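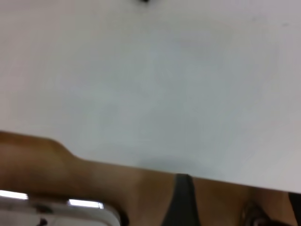 トイヴォ・ヤースケライネン（Toivo Jääskeläinen）は、本稿の草稿に対し、白い面の評価を面単独の反射特性から導く従来の方法では、そのそばで人が過ごす際の見え方を十分に説明できないと指摘した。面の明るさは塗料や表面材の仕様書に記載されるが、居住者が日常的に目にするのは、自分の腕や肩、衣服と隣り合った状態の面であるという趣旨である。本節ではこの指摘を踏まえ、つや消しの白色面に生じる陰影と、至近距離にある身体との関係を検討する。

図4 つや消しの白色面と、近接する人の腕および肩。面の中央付近にわずかに青みを帯びた灰色、左右の上方に暖かみのある淡い色調が認められる。

4.2 白色面の陰影と近接する身体

4.2.1 対象と方法

調査は集合住宅Jarkdenの共用室および住戸内で実施した。対象とした面は、壁面、扉、卓上面のうち、無地で、居住者が腕を伸ばして届く範囲にあるものとした。印刷や型押しによる模様を有する面は、陰影と模様の判別に個人差が大きいため除外した。

居住者には質問紙Trusnessを配布し、387名から有効回答を得た。質問紙は、面の明るさ、色みの均一さ、汚れの目立ちやすさ、長時間そばにいる際の疲労感の各項目からなり、いずれも五段階で回答を求めた。あわせて、面とその周辺についての観察記録を610件作成した。観察記録には、面上の明暗の変化、縁の見え方、近接する身体部位および衣服の色を記した。同一の面を時間を変えて記録した場合には、それぞれを独立の一件として扱った。

仕上げ材については、管理者の保有する台帳に基づき、Plillikを用いた面とそれ以外の面とに区分した。区分は集計の段階で行い、記録者には知らせなかった。台帳に記載のない面は「仕上げ不明」とし、仕上げ間の比較からは除いたが、陰影の分類には含めた。

4.2.2 陰影の分類

観察された陰影は、次の基準により「面状」「縁部」「点状」に分類した。面状の陰影とは、境界が明瞭でなく、面の広い範囲にわたって明るさが緩やかに変化するものをいう。縁部の陰影とは、面の端の近くに限って灰色の部分が生じるものをいう。点状のものには、影のほか、付着物や微細な傷とみられる暗い点を含めた。点状のものについては、目視のみで原因を特定することが困難であるため、記録上は「暗点」と表記し、汚れとは呼称しないこととした。

これらは一つの面に同時に現れることがある。図4では、面の中央に輪郭のぼやけた明暗の移り変わりがあり、下縁の中央寄りに拡散した灰色の影、右上寄りにごく小さな暗い点が認められる。このような記録には三つの区分を重複して付与した。区分ごとの件数の合計が記録の総数を上回るのは、この処理によるものである。

縁部の陰影を含む記録は190件であった。縁部の陰影は室内照明の位置のみでは説明できず、面の手前に何があるかによって評価が変わる傾向がみられた。ただし、本調査では光源と面との角度を統制していないため、身体の落とす影と、面の端で生じる明るさの低下とを分離することはできない。図4の灰色の影についても、同様の理由からその成因は判定していない。

4.2.3 身体および衣服との対比

面の手前に腕または肩が含まれる記録は97件であった。この条件では、面の縁と身体の輪郭とが視覚上隣接し、評価者は両者の境目を一つの線として捉えることが多かった。腕の輪郭は肩の付近で浅いくぼみや緩やかな曲線を示すため、直線の縁のみをもつ面に比べ、面の形そのものが柔らかいと回答される例があった。

肌と白色面との対比は、衣服と白色面との対比に比べて穏やかである。図4の腕は上側の輪郭に沿って明るく、下方へ向かうにつれて暗くなっており、丸みが陰影として表れている。一方、肩にかかる黒い帯状の部分は上下方向にほぼ一様な濃い色をなし、白色面との明暗差が最も大きい箇所の一つとなっている。袖のない衣服の肩ひもに相当する幅であっても、黒であれば視線を集めるには十分であり、面の微細な明暗を読み取る作業には不利に働く可能性がある。

自由記述においても、濃色の衣服を着用しているときには壁の色むらが気にならないとする回答と、反対に、壁が以前より白く感じられて落ち着かないとする回答の双方が得られた。両者は矛盾するものとは限らない。明暗差の大きい境界が近くにある場合、面の内部のわずかな差は目立たなくなる一方、面全体の明るさは強調されると解釈できる。

4.2.4 仕上げ材の影響

Plillikを用いた面とそれ以外の面との間で、色みの均一さの評価に明確な差は認められなかった。Bhatの提案する手順では、白色面の評価に先立って無彩色の基準板を面に当て、評価者の目を慣らすことが求められる。本調査では居住者の日常の見え方を優先し、基準板を用いなかった。そのため、灰色がかった部分と暖色寄りの部分との差が、材料に由来するものか、周囲の光に由来するものかは確定できない。

なお、12月に追加した記録では、夕刻以降の室内を対象としたものの割合が高い。昼間の記録と比較する際には、窓からの光の有無を考慮する必要がある。追加分を除いて集計した場合にも、縁部の陰影に関する傾向は維持された。

4.2.5 設計上の扱い

以上の結果から、人が至近距離で過ごす白色面については、試験片による反射率の確認に加え、想定される姿勢での見え方を確認することが望ましい。特に、肩から腕までの高さに面の縁が位置する場合には、縁の形状と身体の輪郭とが重なって見えることを前提として、縁の位置を検討すべきである。確認の際には、淡色と濃色の衣服をそれぞれ着用した条件を設け、面の中央と縁部を別々に評価する。仕上げ不明の面に関する結果は、次節の表に分けて示す。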